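Ngozi Bako has been folding other people's clothes for most of her working life, first in the back of a hotel, then in her own wash-and-fold shop, and for the past few years as the person Ralico calls when it wants to know whether a machine is any good at laundry. She is generous with her time and even more generous with her tea, and our talk, which was meant to take an hour on a Saturday morning, went on well past lunch.

I started with the question everybody wants answered. Can a machine do the laundry yet?

"Which part?" she said, and laughed. "People say laundry as if it was one job. Washing, we solved that before I was born. Drying too, more or less. What's left is all the bits in between – getting it out of the basket, finding the other sock, deciding if that sweater can go another week. Those are the bits people hate, and those are the bits that are still ours."

Her shop handled 700 pounds in a good week, and she still talks about it with real affection. When a salesman from Beltetti came by with a folding machine, she agreed to try it for the month of August. It did towels beautifully, she told me, and T-shirts well enough, provided a person stood in front of it and clipped each one on by the shoulders.

"So I had paid for a machine and I still had Teodoro standing there all day feeding it," she said. Teodoro Javier worked for her for years and they are still close. "He called it his boss. He'd say, my boss is hungry again. And then a fitted sheet would come along and he'd have to do that one himself anyway."

Things are different now, she thinks, and she was careful to give the newer machines their due. Last winter she spent several weeks watching a two-armed robot called Nino work through a trial of 1000 garments, all of them ordinary household clothes, nothing ironed or laid out nicely first. It managed 686 without anyone stepping in.

"I was impressed! I want you to write that down, because my friends think I only complain," she said. "The first time I watched it pick up a pillowcase, shake it out and find the corners, I got a little emotional. I have taught teenagers who couldn't do that."

And the ones it didn't manage?

"Knits, mostly. Socks. Anything dark on top of something busy. You and I look at a bed with a sweater on it and we know where the sweater stops. We don't even think about it. The machine has to work out what is the sweater, what is the blanket, and whether that line is a fold or a sleeve or a flower printed on the cloth. Then it has to take hold of one layer and leave the other one where it is."

She got up at this point to show me, pulling a cardigan off the back of her chair and pinching it between two stiff fingers, like a pair of tongs.
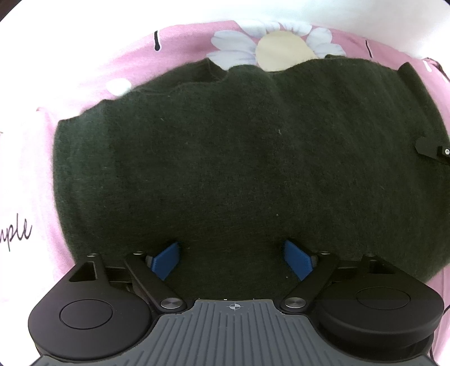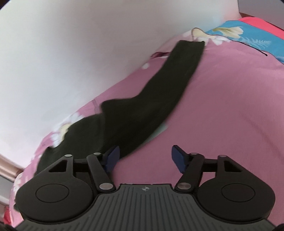 "You see, I've already got two layers there," she said, holding up the cardigan. "I can feel it, so I let one slip. That little slip, I do it 3000 times a week and never notice. That's the thing they need to learn, and I think they'll learn it from people's hands, from plain repetition, the same way my girls in the hotel learned it from me."

I asked when she would have one in her own home. She thought about it for quite a while, stirring her cup.

"For towels, tomorrow, if somebody gave it to me. For everything, I'd want to be able to leave the house. If I have to stay and watch it do the socks, I may as well do the socks and have the radio on."

Her neighbor Songül Güneş, who had let herself in by the kitchen door halfway through, wanted it on record that she would take one today, socks or no socks, and that it could start with her sons' bedroom. Ngozi told her that was cruelty to machines, and went to put the kettle on again.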